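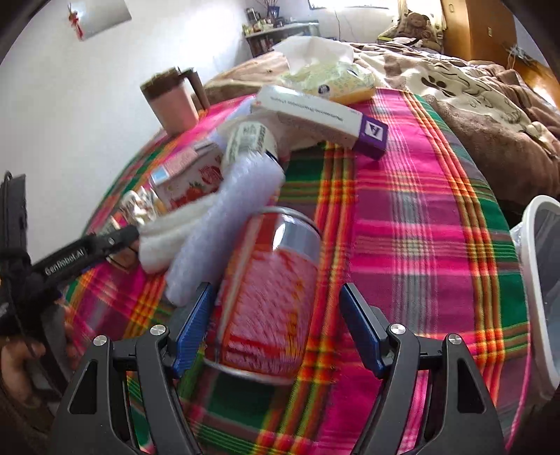 What goes in the basket first when the load is mixed household goods?
Cans and anything else rigid and heavy for its size. Cartons next, kept upright, and paper goods and soft cloth on top.

Jun 19, 2017. Skanholm, back bedroom. Continuing the sort for the Belatitz flat. Everything gets laid out on the plaid blanket before it is packed, same as for the Patrício load.

Groups as worked today:

Rigid: can, long white box with the purple end.
Cartons: strawberry juice.
Soft: tissues in the soft pack, folded white cloth.
Packing material: tape, foam or bubble roll. Stays out until the end.

The long box is the awkward one. Flat on the bottom it takes up the length of the basket and everything else rides on it. On end it tips when the basket is lifted. Tried it along one side with a folded cloth against it and it held through the hallway and back. Will keep that.

Tape roll: stand it on its flat side. On its rim it rolls toward the lowest point of the mattress, which is usually where someone has just put a hand. Fold the free end over on itself after each cut. Lost time on that again.

Cans on the bed roll too. Lay them across the slope of the mattress, or put one cloth down as a stop.
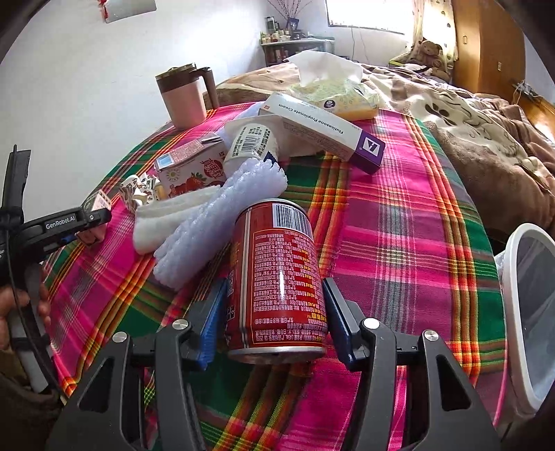 Red can with the barcode and text panel showing, lavender cloth behind.

Labels: the Trimine sheet wants contents by type only, so there is no need to copy the small print. Turn each can once to look for dents along the side and at the rims, then set it down. Dented ones go on the kitchen shelf and are left off the sheet.

Basket weight on the kitchen scale, empty: 700 g. Weighed after the cans went in and again when full. The cloth adds 223 g, more than I had allowed for. Corrected on the sheet.

Liquids: carton goes in last of the hard items, cap up, nothing resting on it. In September a carton was put in on its side under a box and the bottom of the load had to be washed. Not repeating that.

Tissues: pack goes in with the opening facing up. If it is squeezed down the side the top sheets tear.

Elapsed, layout to last item: 7 minutes. Slower than the previous load, most of it spent on the long box.

To do:
Second basket of the same size.
Tape, 100 m roll if the shop has it.
Ask whether Belatitz has shelf space for the cans or wants them left in the basket.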